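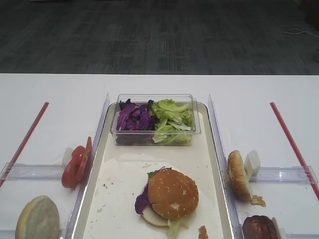 Setting the rules before the first bun: Olaia Pacheco on bench practice for food-handling arms

Tornbridge, Jun 15, 2021

The test procedure Olaia Pacheco maintains at Skornach has 74 clauses, and she regards most of them as housekeeping. The ones that matter, she said, concern what is on the table before the arm moves.

"People want to talk about speed limits and stop buttons. Those are in the machine safety file and they are settled. My document covers the bench. Where does the tomato stand, what is behind it, which way does the cut face of the bun point. If that is not written down, two operators will produce two different tests and report them under one name."

The procedure covers burger assembly by a single arm working over a tray. Ingredients are set out on either side, between clear rails, and many are stood on edge. Pacheco said the upright position was a decision about the grip. A slice lying flat offers the fingers very little to close on, and a gripper that has to scrape along the table is difficult to assess for hygiene or for wear.

Shredded vegetables are treated separately. Cabbage and lettuce go in a clear container at the far end of the tray, one on each side, and the clause does not ask for a counted portion. "You cannot specify a number of shreds. We specify a mass for the container and a mass for the finished item, and we accept a spread between them. The spread was argued over for most of October."

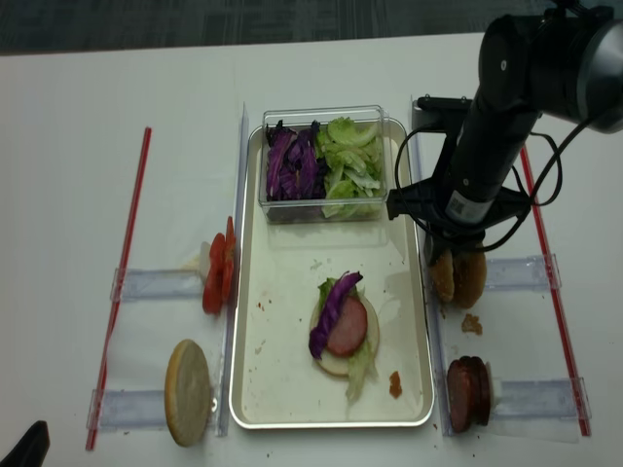

Handover of the bun top takes up more space in the text than any other step. The procedure requires the operator to record the grip width, the height at release and any bread lost on the way. Crumbs are logged by location: tray, table or gripper. Crumbs on the tray are tolerated up to a limit. A crumb on the table does not fail the run, but the table must be cleared before the next one is started.

Halfdan Hviid, who reviewed the second edition for Þorgeirsson, objected to that last point and still does. "It adds some 40 seconds to every run, and it hides a fault. If bread is breaking at the same place each time, I would like to see it pile up." Pacheco's answer was that the log shows the same thing without leaving food on the bench. The clause was kept, with his comment printed in the annex.

The two agree on cables. Loops on the arm must be checked through the full reach before food is put out, and the check is repeated whenever the tray is changed for one of another depth. Hviid would extend it to any change of gripper. Pacheco has accepted this for the next edition.

Substitutions are permitted if they are declared. A test run with sausage slices may not be reported as a test with patties, even when every grip succeeded. "They are round and they are brown, and that is where the similarity stops," she said. "Thickness, surface fat and stiffness are all different."

The Skoltitmont annex, which deals with cleaning of gripper pads between ingredients, runs to 105 lines and is due for revision. Comments should give the clause number and the edition.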